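Notebook, Friday, Gultonside room, October

Picked up from yesterday's page. Subject is still folding on the bamboo mat. The mat stays on top of the printed bedding for the whole session, as agreed with Éabha Gilmartin. Start 9:40. Two people in, kettle on first.

Went with the light-blue denim shirt. Collar kept toward the middle of the mat, sleeves in, then the body.
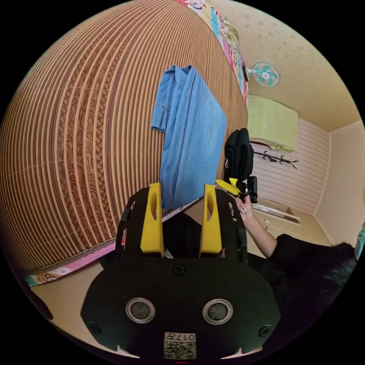
Denim shirt folded on the mat, black bag beside it.

The mat is firmer than the quilt we used at Pruscombe and the folds hold better on it. The ribs do catch buttons if you drag the shirt, so lift and set down. I'd like to try the wider Hoarau mat before we decide on one. Éabha has asked Distcombe for a price and is waiting to hear.

Width of the mat by tape: 132 cm. Finished bundle should come to 62 cm or under to go in the long drawer. My first try was over. Folded the sleeves in again, further this time, and

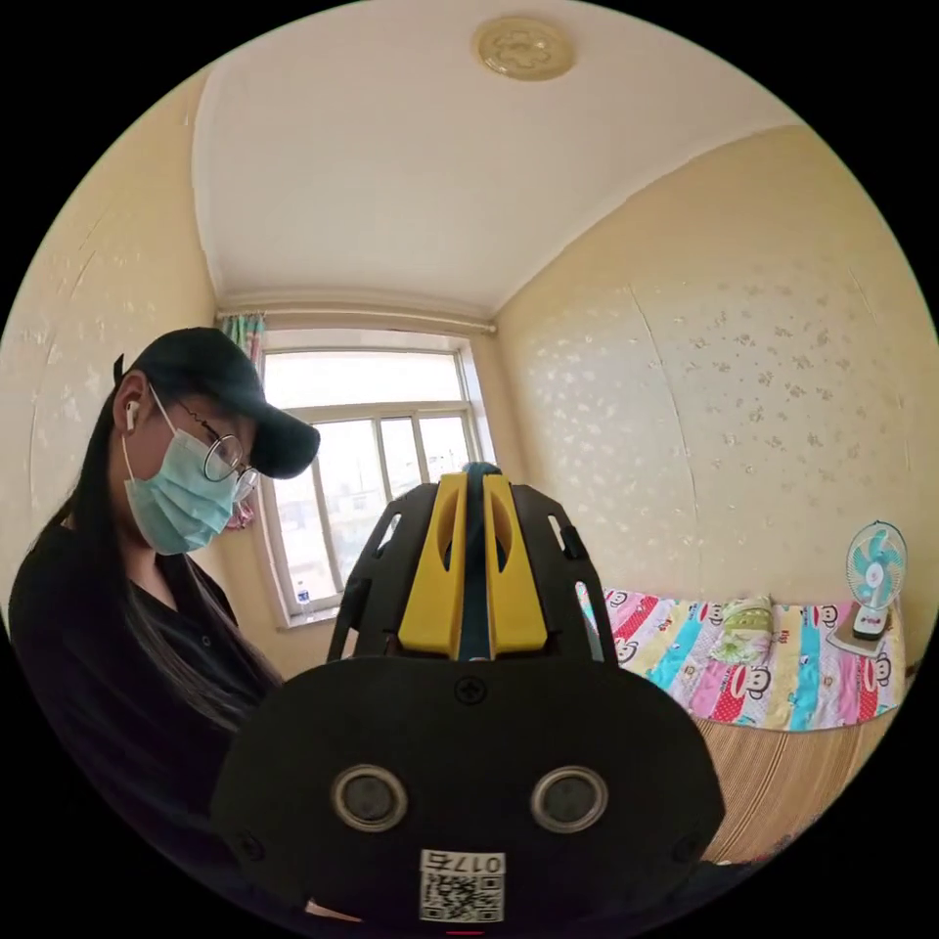

pressed the air out from the collar end down. Second try was within the limit. Took some 2 minutes, which is slow, but I was stopping to write.

Rolling next. Long and narrow, laid lengthwise with the slats so it doesn't rock.

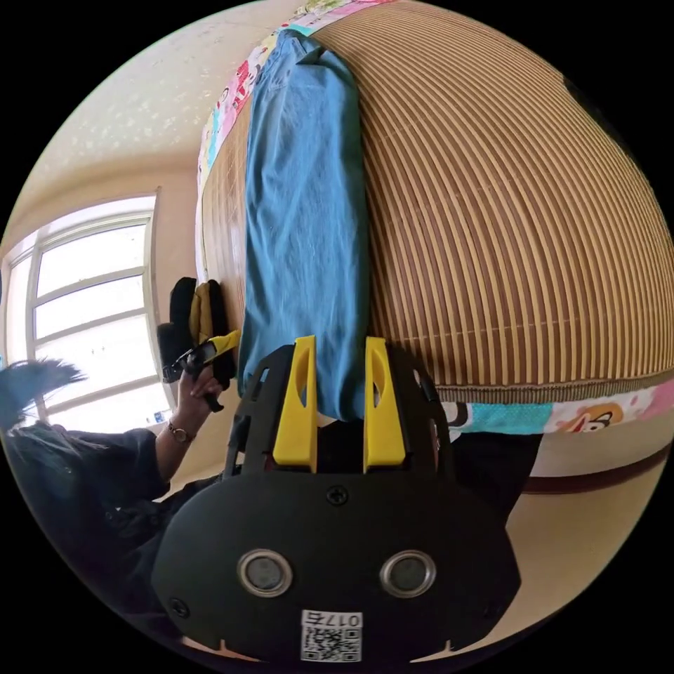

1 min read

Notes on rolling: creases show more than with the flat fold, mostly along the seam. Fine for storage, less good for anything to be worn the same day. Keep both methods on the sheet for now.

To do: check the brown trim on the mat for loose stitching. Ask Éabha which drawer. Re-measure the bundle Monday before it gets moved.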